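Spieltisch-Set „Buvlow“ für Spendengalas, Vereinsabende und Firmenfeiern

Verleih mit Auf- und Abbau. Roulette, Black Jack, Jetons, auf Wunsch Croupier.

Artikel: Mietset Buvlow, komplett
Anbieter: Branden Spielausstattung
Lieferung: eigener Wagen, Umkreis auf Anfrage
Verfügbarkeit: ganzjährig, im Juni meistens ausgebucht

Worum es geht

Wer einmal versucht hat, für ein Sommerfest ein Roulette zu beschaffen, kennt die beiden üblichen Ergebnisse. Das eine kommt aus dem Spielwarenladen, hat den Durchmesser einer Salatschüssel und eine Kugel, die nach jeder dritten Drehung unter dem Büfett gesucht wird. Das andere kommt aus einer aufgelösten Spielbank, wiegt so viel wie ein Klavier und passt durch keine Tür, die nach dem Krieg gebaut wurde. Das Set Buvlow liegt dazwischen. Es lässt sich von zwei Personen tragen, die danach noch miteinander reden.

Gespielt wird um nichts. Das schreiben wir gleich an den Anfang, denn die Frage kommt in jedem zweiten Telefonat, gern mit gesenkter Stimme. Unsere Jetons haben keinen Geldwert, sie lassen sich nicht zurücktauschen, und wer am Ende des Abends den höchsten Turm vor sich stehen hat, bekommt Applaus und, sofern der Veranstalter großzügig ist, einen Präsentkorb. Wer mehr vorhat, braucht eine Erlaubnis und einen anderen Verleiher.

Lieferumfang

Roulettetisch mit Kessel, Tableau in Grün oder Dunkelrot
Black-Jack-Tisch mit Kartenschlitten und Ablagefach
600 Jetons in fünf Farben, ohne Wertaufdruck
2 Kugeln (eine zum Spielen, eine für danach)
Rechen, Dolly, Setzmarkierungen
Kartendecks, versiegelt
Messingleuchte für den Roulettetisch
Spielregeln auf einer Karte, die auch nach dem dritten Glas lesbar bleibt

Hocker gehören nicht dazu. Wir hatten sie eine Zeit lang im Programm und haben festgestellt, dass Gäste, die sitzen, nicht mehr aufstehen. Beim Black Jack ist das schade für alle, die dahinter warten, beim Roulette steht man ohnehin besser.

Der Tisch

Die Platten werden in der Werkstatt Tiedemann bezogen, und zwar mit einem Tuch, das Rotwein eine gewisse Zeit lang verzeiht. Wie lange, hängt vom Wein ab. Der Kessel sitzt auf drei verstellbaren Füßen und wird vor Ort mit der Wasserwaage ausgerichtet. Das dauert auf Parkett ein paar Minuten, im Festzelt deutlich länger, und auf einer Wiese mit Gefälle sagen wir Ihnen freundlich, dass die Null heute einen guten Tag haben wird.

Die Beine sind steckbar und tragen auch den Herrn, der sich zum Erzählen mit beiden Ellbogen aufstützt. Sie tragen ihn aber nicht, wenn er sich draufsetzt. Ein entsprechendes Schild liegt bei und wird nach unserer Erfahrung als Ablage für Sektgläser benutzt.
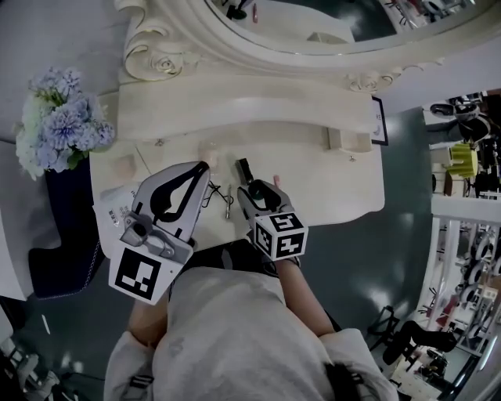
Zur Stellfläche: Rechnen Sie rund um jeden Tisch eine gute Armlänge mehr ein, als Ihnen vernünftig vorkommt. Menschen, die gewinnen, treten einen Schritt zurück. Menschen, die verlieren, ebenfalls. Dazwischen möchte jemand mit einem Tablett durch. Wenn Ihr Saal eine Säule hat, schicken Sie uns bitte vorher einen Grundriss. Von der Säule erfahren wir sonst beim Ausladen.

Croupier

Auf Wunsch kommt Ustyna Levchenko mit. Sie leitet bei uns das Spiel, schult das Hilfspersonal und spricht das „Nichts geht mehr“ so aus, dass selbst Abteilungsleiter die Hand vom Tableau nehmen. Wer lieber eigene Leute einsetzt, bekommt vorab eine Einweisung. Die Auszahlungsquoten lernt man schnell. Schwieriger ist das Zahlenlernen unter Beobachtung, besonders wenn die Beobachter aus der Buchhaltung stammen.

Für den Black-Jack-Tisch genügt meist jemand, der ruhig bis 21 zählen kann. Bitte klären Sie das vor dem Abend und nicht erst am Tisch.

Abrechnungsheft „Prosirura“

Zu jedem Set gibt es das Spielheft Prosirura, in dem die Jetonausgabe pro Gast festgehalten wird. Es ist aus Papier. Wir haben zwischendurch eine digitale Lösung probiert und verbrachten einen ganzen Abend damit, ein Passwort zurückzusetzen, während der Saal ohne Jetons dastand. Das Heft hat Spalten für Name, Ausgabe und Schlussstand und ein Feld für Bemerkungen. In den Rückläufern lesen wir die Bemerkungen zuerst.

Bei Spendenabenden hat sich eine einfache Regelung bewährt: Jeder Gast erhält am Eingang dieselbe Zahl Jetons, unabhängig davon, was er gibt. Die Spende bleibt Spende und das Spiel bleibt Spiel. Ob Ihre Veranstaltung trotzdem irgendwo angezeigt werden muss, sagt Ihnen das zuständige Ordnungsamt, und zwar zuverlässiger als wir, Ihr Schwager oder ein Forum.

Transport und Aufbau

Wir liefern am Nachmittag und holen am nächsten Vormittag wieder ab. Abholung in der Nacht ist gegen Aufpreis möglich, wird aber selten verlangt und noch seltener genossen. Zum Aufbau brauchen wir einen ebenerdigen Zugang oder einen Aufzug, in den mehr hineinpasst als ein Mensch mit Aktentasche. Treppen gehen auch. Sie gehen nur in die Rechnung ein.

Strom wird für die Leuchte benötigt, eine normale Steckdose reicht. Im Freien bauen wir nur unter festem Dach auf. Ein Sonnenschirm ist kein festes Dach, auch wenn er vom Brauereivertreter stammt.

Kaution und Schäden

Die Kaution beträgt 200 Euro und wird nach der Rückgabe überwiesen. Einzelne fehlende Jetons berechnen wir nicht, sie sind beliebte Andenken und tauchen gelegentlich Jahre später in Einkaufswagen wieder auf. Fehlt eine ganze Farbe, melden wir uns. Brandlöcher im Tuch gehen zulasten des Mieters, ebenso Kerzenwachs, Nagellack und Unterschriften. Die Unterschriften sind seltener geworden, seit wir die Kugelschreiber nicht mehr mitliefern.

Häufige Rückfragen

Lässt sich der Kessel manipulieren, damit der Chef gewinnt?
Nein. Wir werden das erstaunlich oft gefragt, gelegentlich vom Chef.

Dürfen Kinder mitspielen?
Bei uns nicht. Für Familienfeste verleihen wir ein Glücksrad mit Farbfeldern. Es ist lauter als das Roulette und wird auch mit größerem Ernst gespielt.

Gibt es das Set auch mit Pokertisch?
Ja, anstelle des Black-Jack-Tisches. Bedenken Sie, dass eine Pokerrunde den Abend über dieselben Leute bindet und diese Leute beim Essen fehlen werden. Das Catering sollte davon wissen.

Können wir unser Firmenlogo auf das Tuch drucken lassen?
Ja, als Auflage mit Klettband. Tiedemann braucht dafür eine Vektordatei. Ein Foto vom Briefkopf ist keine Vektordatei, auch kein sehr scharfes.

Wie viele Gäste schafft ein Set?
Am Roulette stehen bequem acht Personen, unbequem beliebig viele. Bei größeren Gesellschaften empfehlen wir ein zweites Set oder eine längere Rede am Anfang.

Anfrage

Bitte nennen Sie uns Anlass, Ort, Stockwerk und gewünschte Tuchfarbe. Den Termin hätten wir auch gern, er fehlt in der Hälfte aller Mails. Angebote verschicken wir in der Regel am selben Tag, Anfragen nach 17 Uhr beantworten wir am Morgen darauf. Telefonisch erreichen Sie das Lager von Branden während der Bürozeiten. Lassen Sie es bitte lange klingeln, der Apparat hängt am anderen Ende der Halle.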